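Mindville Tenants Association
Minutes, April 19, 2024

Present: Gladys Temba (chair), Amr Morsy, Hường Bùi, Akinyi Mosoti. Jeptoo Biwott took notes.

1. Last minutes
Approved. Morsy asked that "the elevator was discussed" be changed to "the elevator was complained about." Changed.

2. Water billing
Temba read out the letter from Beaudoin, the managing agent. It says the building will move from a flat charge to metered billing through a company called Zunenport, and that "most households will see savings." Bùi asked how many is most. The letter does not say. Morsy asked who reads the meters and who checks the person who reads them. The letter does not say that either.

The setup fee is $148 per unit. Mosoti pointed out that Beaudoin promised in December there would be no fee of any kind. Temba has that email and will bring a printed copy. 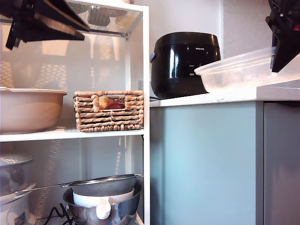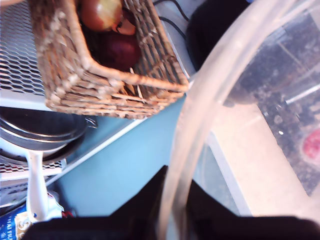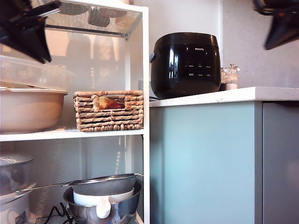

The trial readings did not persuade anyone. Unit 12 was put down for 2903 gallons in one month and 1684 the next, with the same two people living there and nobody away. Beaudoin's explanation was "cooking and food preparation." Bùi said you could wash every onion in that wicker basket twice a day for a year and not make up the difference. Morsy thinks the meter is faulty or hooked up to the wrong line. Temba said she would not guess, but she would not pay on those numbers either.

Agreed: write to Beaudoin asking for the raw readings, the date each meter was tested, and the contract with Zunenport. Mosoti to draft. No one is to sign the consent form before a reply comes.

3. Leak alarms
Kemeo has offered free leak alarms. Morsy read the small print and found they are free for the first year. No price is given after that. Left on the table.

4. Pipes
The riser on the east side dates from 1953. Beaudoin says it is "in good condition for its age." Bùi asked what condition that would be. Temba to request the last inspection report, if there was one.

5. Any other business
Bike room key still missing.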